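# Norutis 厨房整理小组

**Norutis 厨房整理小组**（队内简称“台面组”）是 Norutis 学院机器人社下属的学生项目，研究用机械臂收拾厨房台面。项目由 Pak-hei Yen 发起，Tin-yau Kao 后来加入并负责控制部分。小组的正式目标是参加校际赛事 Ifans 杯的“家务”组，非正式目标是让社团活动室的水槽边能放下一只杯子。后一项至今没有达成。

## 历史

机器人社原先只做循迹小车。某年一月，Pak-hei Yen 在社团例会上提出，小车已经能沿着黑线走得很好，而世界上的黑线并不多。会议记录显示，这句话之后有较长的沉默，随后进入预算讨论。

项目最初的名称是“通用家庭服务智能体”，申请表退回两次，理由都是“请写具体”。第三次申请改为“把东西放回去”，当天获批。获批经费中有很大一部分用于购买线缆，其余用于购买更长的线缆。

小组第一学期没有动过机械臂，全部时间花在仿真软件里。仿真中的托盘从不打滑，毛巾是一块硬板，小组的成功率因此非常可观。转到实物之后，这些数据被移入文件夹“乐观”，新成员入组时仍会收到一份。

## 练习内容

训练在一张灰色斑点台面上进行，物品都是常见的厨房用具：红色系的塑料件、奶油色大碗、小纸盒、卷起来的蓝色毛巾。小组规定物品不得为了方便机器人而更换。这条规定由 Pak-hei Yen 写入章程，当时他还没有试过抓毛巾。

基础练习分为“靠近”“接触”“移动”“松开”四段，每段单独记分。新成员普遍以为“移动”最难，练过几周后改口说是“松开”：夹爪张开的瞬间，手指常常带着物体再走一小截，放得端正的东西就此歪掉。队内把这一小截称为“道别”，评分表上也这样写，外校评委曾要求解释。

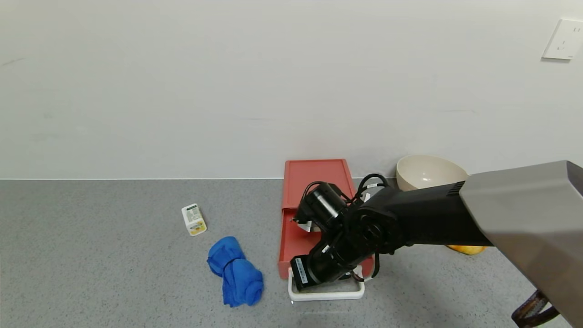 Tin-yau Kao 对这套分段记分法颇有保留，认为四段各拿高分的队员，连起来做一遍往往不及格，分数表奖励的是停顿。他主张只记整套动作的结果，过程一概不问。小组为此争论了两次例会，最后两种分数都记，表格宽度增加一倍，打印时需要横放。

进阶练习称为“挪开再放回”，要求把一件物品移走，处理完它原先占据的位置，再把它放回原处。所谓原处，由练习开始前贴在队员笔记本上的一张草图决定。草图的水平参差不齐，有一张长期被误认为校园地图。

## 遥操作与示范

小组的控制方式经历过两个阶段。第一阶段为手写脚本，每个动作都用坐标写死，碗移动一指宽，脚本就会郑重地抓住碗旁边的空气。第二阶段改为遥操作示范：队员操纵机械臂完成动作，记录下来供模型学习。

示范数据的质量与队员的性格高度相关。Pak-hei Yen 的示范果断、迅速，模型学会了他的果断。Tin-yau Kao 的示范极为谨慎，接触物体前必有一次悬停，模型把悬停也学了去，有一个版本在托盘上方停了整整 90 秒，监考的队员以为死机，正要断电时它动了。

目前小组共存有 1708 条示范，其中 122 条标为“不可用”。不可用的原因由队员自行填写，常见的有“手滑”“忘了开始录”“录了，但在录聊天”，以及一条至今没有人认领的“不想说”。

## 线缆问题

几乎所有加入过小组的人都会提到线缆。机械臂腕部的线需要留出余量，余量太小会限制转动，太大则会在动作途中搭到别的物品上。小组先后采用过三种走线方案，命名为甲、乙、甲。

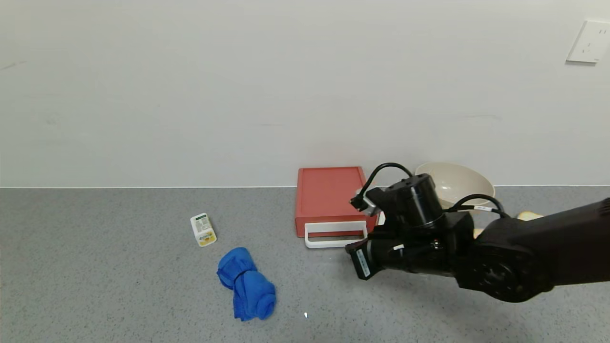 走线方案的更换必须登记，登记之后的示范与之前的示范分开存放。这项要求来自一次教训：两批数据混在一起训练后，模型养成了在空中绕一个小圈的习惯，像是在躲避一根已经不在那里的线。这个版本没有删除，每年招新时拿出来演示，效果好于任何一个能正常工作的版本。

队员还被要求在每次练习前把腕部转到两端极限各一次，听有没有异响。听到异响的处理办法写得很详细，占手册 7 页；没有听到异响的处理办法只有一行：“再听一次。”

## 比赛

小组参加过一届 Ifans 杯，对手包括 Clanico 队和 Zillero 队。赛制要求在限定时间内把台面恢复到裁判给出的样子，每放错一件扣分，碰倒容器另计。

Clanico 队采用双臂，开场不久两臂互相让路，让到时间结束。Zillero 队动作流畅，可惜把裁判放在桌角的计分笔也收走了，申诉持续的时间比比赛还长。Norutis 小组完成了除毛巾以外的全部物品，名列第二，赛后报告用一整节讨论毛巾，标题为《关于柔性物体的若干看法》，其中能够刊印的看法不多。

## 组织与传统

小组没有固定人数，例会与练习交替进行。练习时操作者旁边须有一人守在急停按钮前，此人不得操作电脑，也不得吃东西。守按钮的人被称为“值手”，新成员要先当满一个月值手，才能碰遥操作设备。

每学期结束时，小组会用机械臂完成一次真正的清台，不计时，也不记分。按照惯例，剩下没有收好的东西由动作最慢的队员用手收拾。Tin-yau Kao 已连续两个学期获此殊荣，他表示手的响应延迟令人满意。

## 参见

- 循迹小车（Norutis 学院机器人社）
- Ifans 杯家务组规则
- 柔性物体操作

*本条目最后修订：2025-05-03*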